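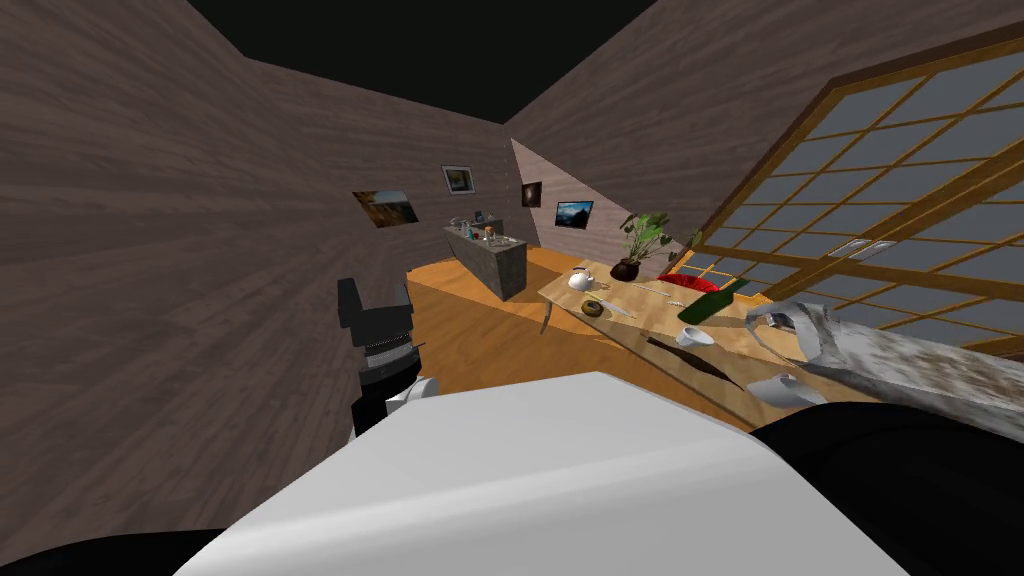
*Recoger la mesa, en simulación. La botella verde está tumbada y una taza también.*

Llevo desde julio siguiendo las pruebas de recogida de mesa que hace el grupo de Shona Prendergast, y varios lectores me han preguntado lo mismo por correo: si ya se puede comprar algo que recoja la cocina después de cenar. La respuesta corta es no. La larga ocupa el resto de esta entrada.

La tarea es fácil de explicar. Hay una mesa con vajilla, cubiertos, una botella y alguna cosa que no debería moverse, como la maceta o la tetera. El robot tiene dos brazos y tiene que dejar la mesa despejada sin tirar nada al suelo. Una persona lo hace sin pensar, mientras habla por teléfono.

La botella es el objeto que más me interesa. De pie, se coge por el cuello o por el cuerpo y ya está. Tumbada puede rodar, el vidrio refleja y deja pasar la luz, y las cámaras de profundidad suelen dar una lectura mala o directamente un agujero. En simulación esto se puede esconder: el programa sabe dónde está cada cosa. Prendergast prefiere no usar esa información y trabajar solo con lo que verían las cámaras, y me parece lo correcto, aunque los números salgan peor.

Los números son estos. De 173 intentos completos en simulación, 40 terminaron con la mesa despejada y todo entero. Los demás se quedaron por el camino, casi siempre por un cubierto. Un tenedor plano sobre una mesa plana deja muy poco sitio para meter los dedos de la pinza, y el brazo acaba empujándolo de un lado a otro. El cuchillo que asoma por el borde parece más fácil, porque hay por dónde agarrarlo, pero un roce mal dado y se va al suelo.

También está el tiempo. Los intentos buenos duran 25 minutos de media. Yo tardo tres en recoger mi mesa, y no soy rápido. A mucha gente esto le parece descalificador y a mí no tanto: el lavavajillas también tarda más que yo y no me importa, porque mientras tanto hago otra cosa. Lo que sí me importa es tener que quedarme al lado vigilando. Un aparato lento que no necesita atención es útil – uno lento que hay que mirar es peor que no tener nada.

Fletcher Hinds, que trabaja en una planta de embalaje y me escribe de vez en cuando, ve el asunto desde el otro lado. En su taller tienen desde hace años una célula de Pruker que mete piezas en cajas, y funciona todo el turno. Las piezas llegan siempre en la misma posición, con la misma luz y encima de la misma cinta. Cuando quisieron que la misma máquina ordenara la mesa de herramientas al final del día, la prueba duró 10 jornadas y la dejaron. Una mesa de herramientas se parece mucho más a una cocina que a una cinta.

Esa diferencia se pierde en los anuncios. Covivance enseña un vídeo en el que un robot pone la mesa para cuatro, y no tengo motivos para pensar que esté trucado. Lo que no dice el vídeo es cuántas veces se grabó, ni qué pasa si alguien deja una taza volcada donde iba un plato. Les pregunté las dos cosas y me mandaron el folleto. Zeline, que vende algo parecido para residencias, al menos contestó que su equipo solo retira bandejas, y que las bandejas son de un modelo concreto. Me pareció una respuesta seria. Retirar bandejas todos los días es un trabajo real y alguien lo hace ahora con la espalda.

Mi impresión, después de estos meses, es que lo primero que veremos en una casa será algo así de estrecho. Llevar un cesto de una habitación a otra, quizá vaciar un lavavajillas preparado para ello. Recoger una mesa cualquiera, con lo que haya quedado encima, lo veo lejos.

Queda por ver el paso al brazo físico. Prendergast quiere empezar con vajilla de plástico y sin botella, y añadir el vidrio más adelante. El laboratorio Whitelaw les deja el espacio por las tardes, a partir de las cuatro. Le he pedido que me pase también los intentos fallidos, que suelen enseñar más, y me ha dicho que sí. Cuando los tenga los pondré aquí con los tiempos de cada uno.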